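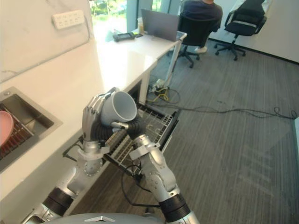
Chapter 3
Brushless Motors and Speed Controllers

3.1 Introduction

The previous chapter dealt with the battery as a source of direct current. This chapter follows that current into the speed controller and on to the motor, where electrical power becomes shaft power. The motors considered are the small, permanent-magnet, three-phase types fitted to radio-controlled aircraft, cars and boats. Brushed motors are mentioned only for comparison.

After working through the chapter the reader should be able to interpret the figures printed on a motor label, estimate the speed and torque of an unloaded or lightly loaded motor, and choose a controller with a suitable current rating. Propellers and gearing are left to Chapter 4. A propeller sets the load on the motor, but for the present it is enough to treat that load as a torque applied at the shaft.

3.2 Construction

A brushless motor has a stator, which carries the copper windings, and a rotor, which carries the magnets. In an inrunner the rotor turns inside the stator. In an outrunner the magnets are fixed to the inner wall of a bell that turns around the outside. For a given mass the outrunner usually gives more torque at a lower speed, and it can often drive a propeller directly. Inrunners are common in cars, where a gearbox is already present.

The stator is built from thin steel laminations, each insulated from its neighbours. Laminating the core reduces eddy currents, and with them the heat produced at high speed. Thinner laminations cost more to make. The Rineck motors used for the measurements in this chapter are outrunners with the windings joined in star.

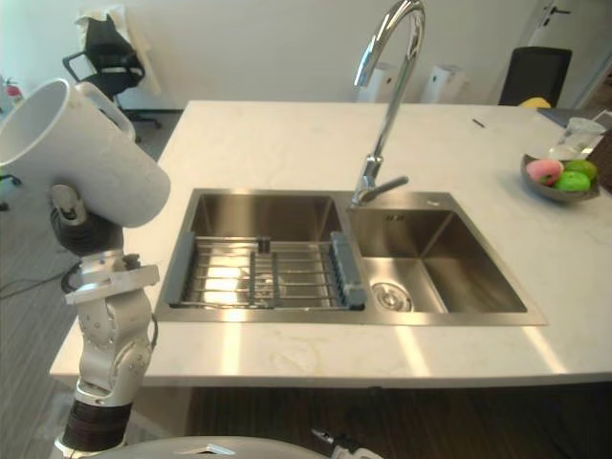 Windings may also be joined in delta. With the same wire and the same number of turns, a delta motor runs faster per volt than a star motor by a factor equal to the square root of three. It draws a correspondingly greater current for the same torque. The two arrangements cannot be told apart by counting the leads, as both bring out three wires.

3.3 The speed constant

The speed constant, written Kv, is the no-load speed of the motor divided by the applied voltage. It is quoted in revolutions per minute per volt. The symbol is easily confused with kV, the abbreviation for kilovolt, and the two should be kept distinct in written work.

Consider a Rineck outrunner with a Kv of 365, run without a propeller from a 17 V supply. Ignoring losses, the speed is

365 × 17 = 6,205 rpm

The measured speed will be a little lower. A small current flows even without a load, to supply friction, windage and iron losses, and this current produces a voltage drop across the winding resistance. Under load the drop is larger and the speed falls further.

A high Kv is sometimes taken as a sign of a powerful motor. It says nothing about power. The torque constant Kt is inversely proportional to Kv — a motor wound for more speed per volt gives less torque per ampere. When Kt is in newton metres per ampere and Kv in rpm per volt,

Kt = 60 ÷ (2π × Kv)

For the motor above, Kt is 0.026 N m/A to two significant figures. 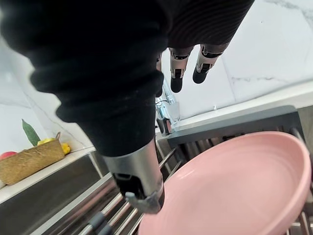
Figure 3.1 A metal gripper finger above the rim of a pink plate.

3.4 The speed controller

The controller switches the supply to the three windings in turn. Most model controllers are sensorless: they find the rotor position from the voltage induced in the winding that is not being driven. At rest there is no induced voltage, and the controller must begin with a fixed starting sequence. Stuttering at start-up is often a sign that this sequence does not suit the motor or its load.

Controllers are rated by continuous current, with a higher figure allowed for short bursts. The continuous figure assumes moving air across the heat sink. Readings taken on the Skaldale test bench are used in section 3.5 to show how the case temperature rises when that airflow is removed — first at full throttle, then at part throttle, where switching losses form a larger share of the total.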